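Climik Home Forum
Home | New posts | Kitchens | Electrical | Search | Log in

Microwave in an open wall cubby – clearance and outlets
Started by prothero_fit, April 22, 2018

prothero_fit wrote:
Second kitchen with this layout, so I would like opinions before I repeat it. White wall cabinets, one open compartment, stainless countertop microwave sitting on the compartment shelf. No door on the cubby and no trim kit. The cabinets are the Trillel line, ordered in March. Clear gap is 2 inches at the top. The oven manual asks for more at the back than I have, and I want to know if an open front makes up for that.
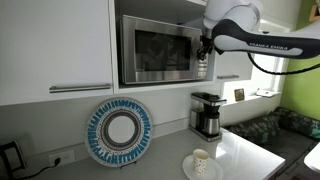
Re: Microwave in an open wall cubby
flatpack_ned wrote:
It does not. Open front helps with the front. If the exhaust is at the rear, the air has to get out past the sides, and a snug cubby sends it back into the intake. Read the manual for that model and use its numbers. Mine lists top, sides and back separately.

Also check the depth. A standard wall cabinet is shallow for a full-size oven, and people push it back until the plug touches the wall. A recessed outlet box fixes that part.

Re: Re: Microwave in an open wall cubby
c_aravena wrote:
Agree on the depth, disagree on the rest. I have had the same arrangement for 7 years and the cabinet sides show no discoloration. Reheating a plate for 2 minutes is a light load. If you roast in a combination oven, that is a different case and you need the full gap.

My concern would be height. You are lifting hot soup down from above the counter. I would keep the stretch of counter under the door clear so there is somewhere to set a dish. On yours that is where the display plate and the cup and saucer are.
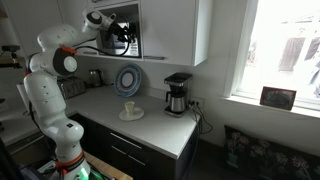 Corner run, with the toaster and kettle at the back and the coffee maker to the right.

prothero_fit wrote:
The plate can move. It is on a small stand and takes up very little depth. The cup and saucer are no obstacle.

Outlets are the next question. The coffee maker plugs in at the backsplash beside it and its cable hangs over the front edge of the counter, which I do not like. I plan to shorten that with a cord wrap. The microwave is on its own circuit inside the cabinet.

flatpack_ned wrote:
Good on the separate circuit. Keep the kettle and toaster off the same one as each other if you can. Both are heating loads and together they will trip a breaker in an older house.

For the cable, a wrap is fine, or move the coffee maker so the slack stays behind it.

c_aravena wrote:
One more on the cubby. The controls are in a vertical strip on the right side of the oven, so set the unit far enough forward that the side panel does not shade the buttons. I set mine flush with the cabinet face and had to pull it out again. 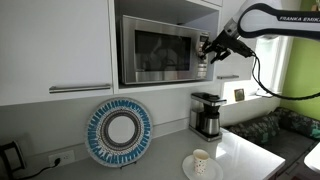 Bar handles are the other thing to check. The doors on both sides have them near the lower edge, and a handle that projects can catch a sleeve when you reach in for a dish. I changed mine to the Flilitz low-profile pull, 16 of them for the whole kitchen, and it cost me 200 dollars with screws. Ned will say that was a waste.

flatpack_ned wrote:
It was a waste. Bar handles are fine at that height and easier to wipe.

prothero_fit wrote:
Leaving the handles. I will cut a vent slot in the cubby back panel and measure the shelf temperature before and after a long run. Results when I have them.

Posted in Kitchens. Thread summary by Constanza Aravena, section moderator.

Related threads
Shelf load ratings for wall cabinets
Recessed outlet boxes behind appliances
Trillel doors – hinge adjustment
Coffee maker under a wall cabinet, steam damage
Flilitz pulls, hole spacing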